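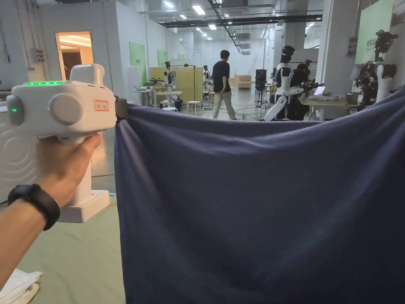 Folding Large Cloths Without a Table

July
By the Kiltero household desk

Big flat pieces are the ones that get left at the bottom of the basket. A hand towel takes a few seconds. A tablecloth, a sofa throw or a light blanket is wider than your arms, and it wants to slide onto the floor while you look for the second corner. A navy cloth adds to the trouble, as dark fabric shows every bit of lint it picks up.

The method we use starts at a corner. Find one, pinch it firmly and lift it to shoulder height so the rest can hang. The cloth will drop into diagonal folds, with the top edge sagging in a wave. Leave those alone for now. Run your free hand along the top edge until you reach the next corner, then bring it up level with the first and pull gently until the wave goes out of the edge.

Give the cloth one shake, downward and not too hard. Most of the creases near the corners will loosen, and the hem will fall straight if the two corners are level. If one side hangs lower, you have probably picked up opposite corners instead of neighbors. Let one go and try again.

Bring the two corners together and hold them in one hand. Slide the other hand down the fold to about the middle of the length, lift, and let the bottom half fall over your forearm. From there the piece is small enough to finish on a bed, a bench or a clean mat. Fold in half twice more and press with a flat palm from the center out.

A few notes from readers who tried the spring version of these instructions:

Soft, matte fabrics grip themselves and hold a fold well. Slippery ones do better rolled.

Stand under a good light. Creases in dark blue cloth are hard to see in a dim laundry room, and they set if the piece is stored for a season.

Fold towels first and put them to one side. They stack flat and make a steady base for the larger pieces.

If you iron, do it after the first fold, on the doubled cloth, and turn it over once. The Mistex spray bottle we listed in the last issue is fine for this. Two light passes are enough for cotton.

Store large cloths with the folded edge facing out, so you can pull one from the pile without dragging the others along. A shelf 44 centimeters deep takes most of our tablecloths after the last fold. Anything thicker goes in the bottom drawer.

Questions about fitted sheets will be answered in the next issue. We received 23 of them.

Related items
Sorting towels by size and weight
Getting lint off dark fabric
Intarasuk cotton throws: washing notes
Jungate shelf dividers, six months on
Letters to the household desk, issue 121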